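HOSP 214 Workplace Layout and Manual Handling
Handout 6: Working height and reach
Instructor: Theerawat Phromma
18/04/2018

Read this before the Pleltstead site visit. The reach zones will be on the June test.

1. Working height

Start from the standing elbow, measured in work shoes. Three rules cover most kitchen and packing jobs:

Fine work (piping, labeling, small parts): 50 to 100 mm above the elbow.
Light work (sorting, wrapping, plating): 50 to 100 mm below the elbow.
Heavy work (kneading, lifting boxes): 150 mm or more below the elbow.

When several people share a bench, set it for the tallest and give the others a platform. A bench that is too low makes people bend at the waist all shift. If it is too high, the shoulders lift and the neck gets sore.

Remember that the height that matters is the height of the hands, so add the height of whatever sits on the bench. A mixing bowl 275 mm tall on a standard bench puts the hands well above the elbow.

2. Reach zones

Normal zone: what the hand can get to with the upper arm hanging at the side. Items used every few seconds go here.
Maximum zone: what the hand can get to with the arm straight and the back still upright. Use it for things picked up now and then.
Outside both: storage only.

The Husamau packing room had 1,250 mm benches with the tape gun on the back edge. Packers leaned forward for every box. Moving the tape gun 502 mm closer took one afternoon and cost nothing.

3. The bench top

Look for a matte, light or mid-tone top. Glossy surfaces throw glare back at the worker. Check the front edge too, as forearms rest on it. Sharp edges press on the wrist and should be rounded or padded.
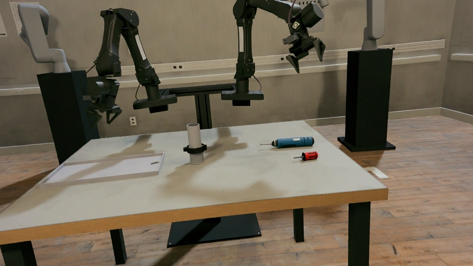
Fig. 6.1. Light grey table top with a layered plywood front edge (computer rendering).

4. For next week

Measure one work surface at home or at your job. Write down its height, its depth and your own elbow height. Read the Suksawat case, page 70 of the course pack. The Rakumby case is optional.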